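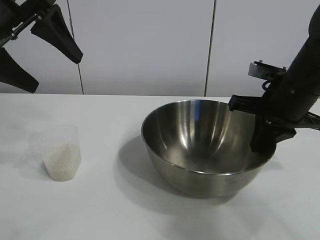
Measuring rice with a plastic cup, and do I need to rinse in the pot?

Posted by Drisard, March 23, 2022

I lost the measuring cup that came with my rice cooker and have been using a small clear plastic cup with no lines on it. Some nights the rice is fine, some nights it is mush. I fill the cup a bit past half, tip it into a big stainless steel mixing bowl, rinse, then move it to the cooker and add water up to the line. Is the cup the problem or is it the rinsing? The rice is plain long grain white. I also lose a fair amount of rice down the sink when I pour off the water.

Rostami
1308 posts

Probably both. The lines inside a rice cooker are meant to match its own cup, and those usually hold 180 ml, less than a regular US cup. If you guess at "past half" you will be off by a different amount each time. Take a kitchen measure, put 3/4 cup of water in your plastic cup and mark the level on the outside with a permanent marker. That is close enough to one cooker cup. Fill with dry rice to the mark and level it by shaking.

On rinsing — drain it properly. A deep steel bowl holds back a lot of water if you only tip it, and that water goes in the cooker with the rice. Pour it through a fine strainer and leave it there for 4 minutes. The strainer also takes care of the rice going down the sink. Put the rice in the cooker first and then add water to the line.

Penditz
62 posts

i never rinse and mine is ok. get a new cup they are cheap

Grurkska
3062 posts

Agree with the marker. You can also skip the line and use the same cup for both rice and water. For long grain in my cooker it is one of rice to one and a quarter of water if it was rinsed and drained, a little more if it goes in dry. Yours may want something different, so write down what you used. Leave the lid shut for 8 minutes after it switches to warm, then fluff it.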